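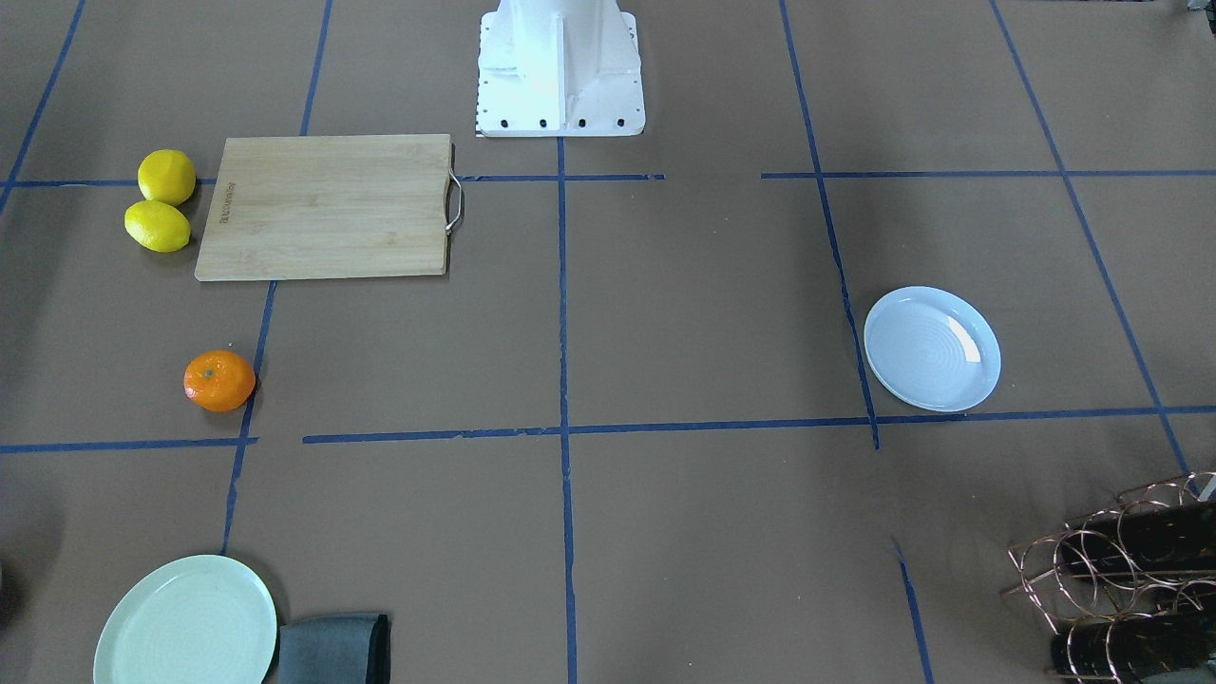
Hedside open day - who else went on Sunday?

Posted in: Shows, Demos and Days Out

mullora_mike
OK so I finally made it out to the Hedside open day and I have to gush a little. I've wanted to see the tabletop arm demo since Kettunen put the sign-up page out in October, and my group got the kitchen table setup! Lemons, a tangerine, a cutting board, plates, even a copper-colored wine rack with bottles in it. I was expecting boring gray blocks, so that made my morning.

Nélida Lucero ran our group and she was great with questions (my kid had a lot of them). You call out an item and a spot on the taped grid, and the arm goes for it. We asked for the tangerine on the plate and got it on the second try. I'd drive out there again tomorrow.

tapeworm_451
Glad you had fun, but I was in the 2 o'clock group and came away pretty lukewarm. Long wait, short demo. We got three moves in and then it was "thanks everybody, next group please." Also the tape lines bugged me the whole time. Half of them are slanted! If you're going to put a grid on brown paper, borrow a ruler.

mullora_mike
Ha, I liked the tape. It looked like somebody's real working table. But yeah, I got the early slot and we had way more time, so maybe I was lucky.

JarmoR
The slanted lines didn't bother the arm in our group at all. Nélida told us the tape is mostly there so visitors can say where they want stuff put. I asked if it was measured out and she laughed, so take that however you like.

What I really wanted was for it to pull a bottle out of the rack. No dice. Samer Hamdan (he was on the laptop) said they don't do the bottles with kids standing that close. Fair enough, but then why put them out? My wife said the same thing on the drive home, with more swearing.

plumbline
Because it looks nice, Jarmo.

JarmoR
It does look nice.

fabbri_e
Evaristo here, I helped at the door so I'm biased. Sorry about the wait in the afternoon. We let in 451 people over the day and planned for a lot fewer. Groups were supposed to be 9 people and some of them got bigger than that, which ate into everybody's time. If you got shorted, write to the address on your ticket and ask for a spot in the evening session. Those are smaller.

tapeworm_451
OK that's decent of you, I'll write in. And 451, no kidding? I've had this user name for years, I should've won a T-shirt.

crankshaft_jo
Am I the only one who preferred the Drukalix room? Bigger arm, moves fast, stacks crates. The fruit thing was cute but slow - I watched it hover over a lemon forever and went to get coffee. My coffee line moved faster.

mullora_mike
Hard disagree! Crates are all the same shape. Lemons roll. I'd rather watch something slow go after a lemon than see another crate get stacked.

JarmoR
With Mike on this one. The cutting board was good too, it went in by that steel handle loop on the end and my whole group went "ohhh."

crankshaft_jo
We didn't get the board. Now I'm annoyed.

plumbline
Does anyone know if the evening session has the same table? I've got two teenagers who'll only come if there's food after.

fabbri_e
Same table as far as I know. Jouko Rautiainen sets it up and he likes to move things, so don't hold me to the lemons. Doors are at 9, the taco truck stays until we close.

plumbline
Sold. Three of us then.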